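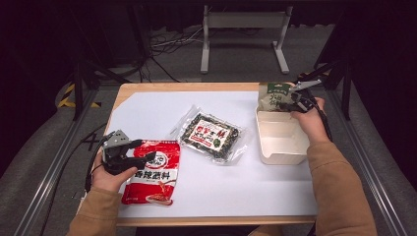 Figure 1. Packing station with seasoning, seaweed snack and a green and white pouch at the open container.

Progress report, Chaturvedi snack packing study
Submitted to the Rilley program office, April 26, 2021

1. Status
Work under the second payment is on schedule. The packing layout is fixed: a light wood table covered with white paper, goods placed to the left and center, and the cream container to the right. The paper is replaced when it creases, as folds catch the crimped edges of the bags.

2. Goods
The current set consists of flat, flexible packages. The red bag of spicy dipping seasoning (香辣蘸料) lies flat and is easy to locate by color. The clear seaweed package is harder — the wrapping catches glossy highlights and the corners crinkle. Labels are kept face up at the start of each run.

3. Runs
Of the 6 planned batches, 4 are complete. The target remains 3000 packed items. Batch order was changed once, after a late delivery from Ceris.

4. Open points
The container has a flat front lip, and light pouches can come to rest on it. A deeper model has been requested from Braranari. Until it arrives, pouches go in first and the seasoning bags on top.

5. Next period
The remaining 2 batches are set for May. Spending is within the approved budget, except for paper, where a small transfer from the travel line is requested.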